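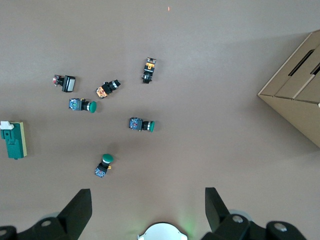 Vista da câmara do punho antes da preensão: botões de painel soltos na mesa, caixa de cartão à direita.

Maio, caderno do Tirari, bancada 4

Continuação dos ensaios de preensão com botões industriais. Comecei às 9h40 com a mesma calibração de ontem, sem mexer na exposição da câmara.

O objetivo é comparar duas formas de escolher o ponto de preensão. A primeira (A) usa o centro da máscara segmentada e fecha os dedos perpendicularmente ao eixo maior. A segunda (B) divide a peça em bloco de contactos e cabeça, e só aceita pontos no bloco ou no corpo entre os dois. A ideia da B vem das falhas da semana passada: nas cabeças em cogumelo os dedos planos apanham a borda redonda e a peça roda quando sobe.

Montagem: seis botões espalhados à mão, sem ordem e sem se tocarem. Uns deitados na horizontal, outros em diagonal, um com a tampa verde virada para cima, inclinado. Destino fixo, caixa de cartão. Depois de cada tentativa a peça volta à mesa numa pose nova. O braço parte sempre da mesma pose de observação, câmara a olhar para baixo.

Fiz 54 tentativas, 27 com cada método, alternadas. Sucesso = peça levantada, mantida 4 segundos no ar e largada dentro da caixa.

Método A: 18 sucessos em 27
Método B: 23 sucessos em 27

Falhas do A: cinco por rotação durante a subida, todas com preensão na cabeça ou mesmo na transição para o anel. Três por escorregamento logo ao fechar. Uma por colisão do dedo direito com a peça vizinha, que ficou empurrada e estragou também a pose seguinte (repeti, não conta).

Falhas do B: duas por segmentação errada, em que o corpo preto ficou junto com a sombra e o ponto saiu ao lado da peça. Uma em que nenhum candidato passou o limiar e o planeador desistiu; contei como falha. Uma queda no transporte, peça presa só pela ponta do bloco.

Nota sobre a segmentação: os blocos de contactos azuis e laranja separam-se bem do tampo, que é claro e mate. As partes pretas são piores, sobretudo quando os dedos da garra entram na imagem por perto. A máscara fixa que tapa os dedos está dois ou três píxeis curta do lado direito. Já estava assim quando copiei a configuração do Trada. Corrigir antes da próxima série, e não a meio, para não misturar dados.

O botão quadrado de face branca foi o mais fácil nos dois métodos quando estava deitado de lado. O verde de cabeça saliente apontado para cima foi o mais difícil: o eixo maior projetado fica curto e a orientação estimada salta entre imagens seguidas. Com a média de várias imagens estabilizou, mas não usei isso nas tentativas contadas.

Força de fecho igual em todas. Experimentei baixar 20% em quatro tentativas fora da contagem e duas peças escorregaram, portanto fica como estava. Nenhum bloco se soltou do corpo.

Tempo de planeamento: o B demora mais 200 ms por peça, quase tudo na separação entre bloco e cabeça. Para este ciclo não tem importância. Se passarmos para o tapete do Konix já tem, e aí seria preciso correr a separação enquanto o braço ainda se desloca.

Dúvida em aberto: a amostra é pequena e as poses não foram as mesmas para A e B. A diferença de 18 para 23 pode ser em parte sorte. O que me convence mais é o tipo de falha – as rotações desapareceram por completo no B, e era essa a hipótese.

Os registos estão na pasta Beneš, subpasta preensao_B, com as imagens de antes e depois de cada tentativa. A tentativa 31 não tem imagem final, o disco encheu e só dei por isso duas tentativas depois. O resultado dessa anotei à mão.

Por fazer:
– alargar a máscara dos dedos à direita
– repetir A e B com poses emparelhadas, gravar a disposição e repô-la com a projeção
– testar a média de imagens nos botões inclinados
– ver se o limiar do B pode descer sem aumentar as colisões
– apagar as séries antigas do disco local

Parei às 16h15. Braço em repouso, garra aberta, configuração guardada com o nome desta entrada. Quem pegar na bancada a seguir pode mudar a altura de observação, mas aponte o valor aqui.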